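Zeltside Neighbors Forum > House and Yard > Sorting at home, who's doing it?

grolville_gal
OK I am way too excited about this. Since the Brarnix depot opened in May I've been saving every can and bottle, and I just took in my first big load! Half the building joined in once I put a note up by the mailboxes. Anybody else on our side of town doing it?

pedalpaul
Yes! We're a household of 6 and the cans pile up fast. Do you crush yours? I love crushing them.

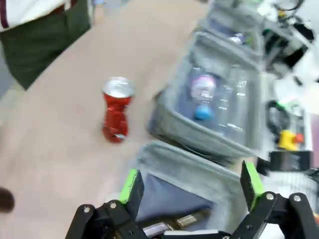
One crushed red can, ready to go.

tinroof44
Please don't crush them, Paul. The machine at Brarnix reads the barcode and spits out anything bent. I stood behind a guy with two bags of flat cans and it took forever.

pedalpaul
The counter on Shenoy Street takes them by weight, dents and all. Saves so much room in the garage!

tinroof44
By weight you get less back. I've tried both.

grolville_gal
You're both right, it depends where you go :) What got my kids into it was labels. Big letters, one bin per kind, and they race each other to fill them.
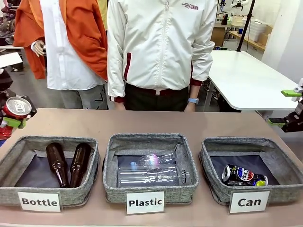 1 min read
Our Bins, by Asmaa Bouazza
Fabric ones are great indoors (quiet, and light enough for a kid to drag), but rinse everything first, and let the bottles drain upside down overnight.

tinroof44
Fabric would stink by August. Hard tubs for me.

pedalpaul
Ours are fabric and they're fine if you rinse. Is the depot still open until 4?

grolville_gal
Yep, 4. Go early, the line gets long after lunch!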